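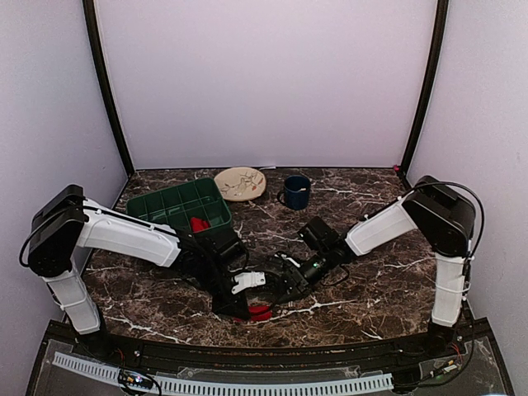 Both arms on the marble top, red cloth down front, green tray and plate toward the back.

Utstead bench group, February catch-up
Minutes by me again (Manuela Cocco), typed up the same evening while I can still read my handwriting

We started at 4:10 because the room upstairs ran over. Six of us in the room, two on the call, and the call dropped twice, so if you were on it and I've got your point wrong, write to me and I'll fix it.

Last month's minutes

Fine apart from one thing. I wrote that the Jeler fingers had "failed" the cloth test and a couple of people felt that was harsh. Fair enough! It now says they "finished behind." The spreadsheet hasn't changed.

Fingers: Jeler against Mellor

This took up most of the hour. Each set has now had 80 tries at the same job, which is pick up the cloth, bring it over to the tray, let go inside a compartment. Jeler missed or dropped it 28 times. Mellor did better on the pickup but has a habit of hanging on when it should be letting go, so the cloth ends up draped over the divider, and we argued for quite a while over whether draped counts as in. I said no. I was outvoted, so draped counts as in if most of it is below the top of the divider, and I'll go back and rescore the old runs that way (sigh).

The other thing I brought up is that the arms crowd each other. When they both come into the middle there's hardly any room between the grippers, and the thin cables are in there too. I'd like the right arm to wait farther back until the left one has finished its grab. The objection was that we'd lose the close view from the wrist camera, and I do see that. We agreed to try it both ways with the Mellor fingers and look at the two sets of video side by side.

Somebody asked if we could swap the cloth for something stiffer. I'd really rather keep it! We have a lot of runs on that cloth and I don't want to start over.

Wrist cameras

Short one. The picture from the right wrist is good when the gripper is open and pretty poor when it's closing, which is the part we care about. Tilting the mount down a little was suggested. I'll print two versions and we'll see. The fixed camera stays where it is and please, please don't lean on its bracket.

We also talked about whether the plate and the mug should stay on the table for cloth runs. They're in almost all of the recordings so far, and taking them away now would give us two kinds of recordings that don't compare well. They stay. Same spots, spoon in the mug, until we're done with this round.

Controllers: staying with Itow or not

The Itow controller has been running since the fall and I'm fond of it, but the lag is bugging me. Between the grip command and the fingers moving I measured 300 milliseconds on the worst runs, and it isn't steady, which bothers me more than the size of it. One view in the room was that it's our wiring. Another was that it's the logging program hogging the machine. I think it could be either and I'd like a whole afternoon with the logger turned off before we go shopping for anything.

We have 1,981 recordings made with Itow, so switching would mean running a fresh comparison set on whatever replaces it. No decision. It goes back on the list for next time.

While we were on the subject I had the screen up, and we spent a few minutes on grabs like the one below, left gripper right down at the tabletop with the red cloth pinched in it and the right wrist in close. What we couldn't agree on was how low is too low. The soft limit is set by feel at the moment (my feel, mostly), and we should have a real number written down somewhere.

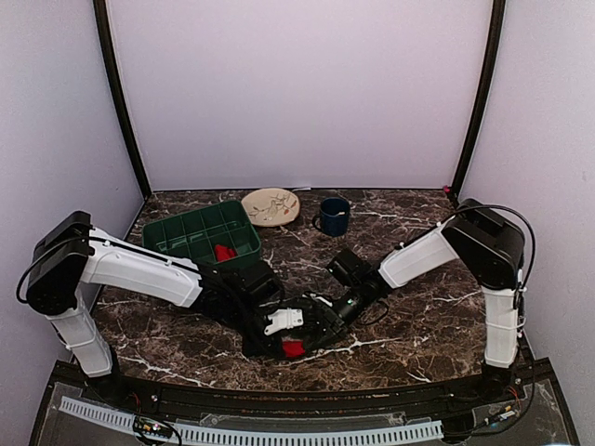
Things people said they'd do

Me: rescore the draped runs, print the two camera mounts, book the afternoon for the logger test.
Call people: send me the Mellor spec sheet, the newer one with the pad thickness in it.
Whoever has the small hex driver: bring it back.
All of us: write the finger set in the run name. I found nine with no label and had to throw them out, and I was not happy about it.

Any other business

The tray question came up again, meaning do we use one compartment or several. One for now, front row, and we'll move on to several once the letting-go problem is sorted out. There was a request for a shelf for spare fingers so they stop living in my coat pocket. Yes to the shelf.

Finished at 5:25. Next meeting same room, and I'll bring the rescored numbers if I get through them.

We use cookies to remember your settings and see which pages get read. Accept all | Manage choices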